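About Holtero

Holtero supplies replacement gears, spacers and rings to small machine shops and repair businesses. Vasilis Lazarević started the company with 2 lathes and a borrowed bench. We now keep 341 part types on the shelf and ship to 122 regular customers.

Most of what we sell goes into equipment whose original maker has stopped stocking parts. Send us the old gear, even a badly worn one, and we will measure it and tell you what we have that fits.

Our work surfaces

Parts are sorted and checked on plain, flat surfaces in muted colors. A matte blue-gray works well for us — teeth and edges are easy to make out against it, and there is little glare.
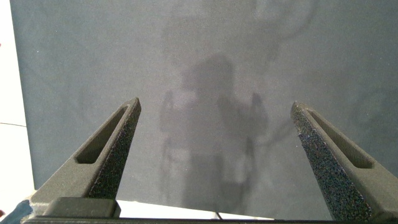 What we stock

Spur gears in steel are the main line, both new and used. Used gears are sold as they are, with the patina left on. We also carry flat discs and spacer rings, and Brynhildur Toft can quote on odd sizes.

Bjarke Briem runs the stockroom. Ju-won Chae answers the phone and most of the email. Orders received before 2 p.m. are packed the same afternoon.

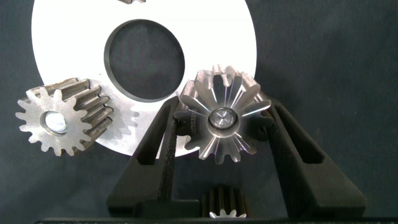 Steel spur gears and a white disc on dark gray cloth.

Visiting

The counter is at the back of the Storketti building, door 38. We close for stocktaking in June, so please call before making the trip.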